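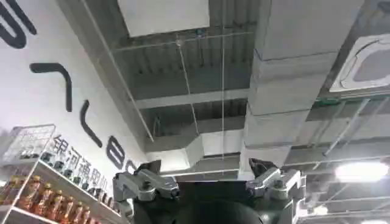 The shop and laundry corner at Pratlow is open again after the December changes, and the new opening time is 7 in the morning. Most of the work went into the shelving, which residents had asked for at the last two meetings. The amber-brown bottles have the lower shelf to themselves, and the smaller goods are in a row on the shelf over them. Please put things back on the shelf you took them from. Damilola Obi restocks from the Grurport delivery and can take requests until noon.

The laundry machines are side by side, with washer 1 to the right of dryer 1. Loads left in a dryer are still the main complaint - we had 62 notes about it last year. If a cycle has ended and the owner isn't back, wait ten minutes, then move the clothes to the Urkel cart. Wipe the lint filter grille before you start your own load.
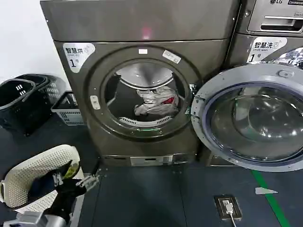
Dryer 1 with its door open and clothes in the drum.

Lost socks go to the Venkataraman desk, 2nd floor.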